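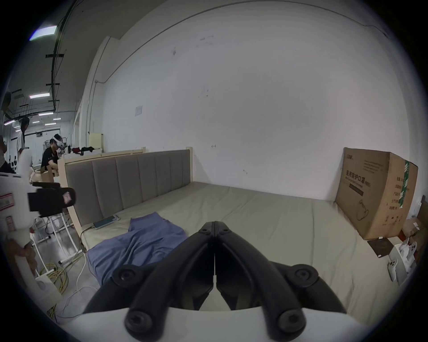 Skusgate panel bed: upholstered headboard, light wood frame

Review by Marius Pană

The Skusgate is a bed with a tall upholstered headboard, divided into vertical padded panels and set in a light wood frame. I bought it from Guerra in December and have slept on it since. The price was 161 with delivery, mattress not included.

Assembly. Allow two people and over 30 minutes. The side rails hook into the posts and are then bolted. One bolt hole on mine was out of line and needed opening up with a round file. The hex key supplied is too short for the lower bolts – use your own.

Headboard. The panels are gray, leaning to taupe in some light. The padding is firm. It supports the back well enough for reading, but the seams between panels collect lint and need the narrow vacuum nozzle. The fabric cover is fixed and can't be taken off for washing.

Frame. No creaking for the first 4 months. After that the head end began to tick when I turned over. Tightening the bolts a quarter turn stopped it. The finish is plain and marks easily if a belt buckle or phone charger is dragged over it.

Bedding. A muted green sheet goes well with the gray. Thin sheets crease on this bed as on any other, and the headboard stands tight enough to the mattress that tucking in along that side is slow work. 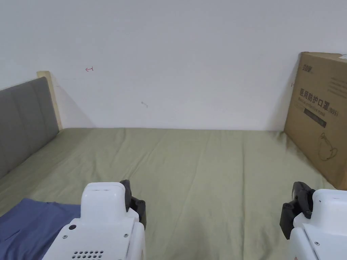
Floarea Hodoroağă`s comment: the ticking on mine came from the center support, and felt pads under its feet cured it. I would also put the mattress in before pushing the bed to the wall, as the tucking problem is worse with a deep one. Has the padding gone flat anywhere?

Reply from Marius Pană: No flattening so far. My mattress is 20 cm deep, and I would not go deeper. The Novthorpe has a removable cover if washing matters to you, but its headboard is lower.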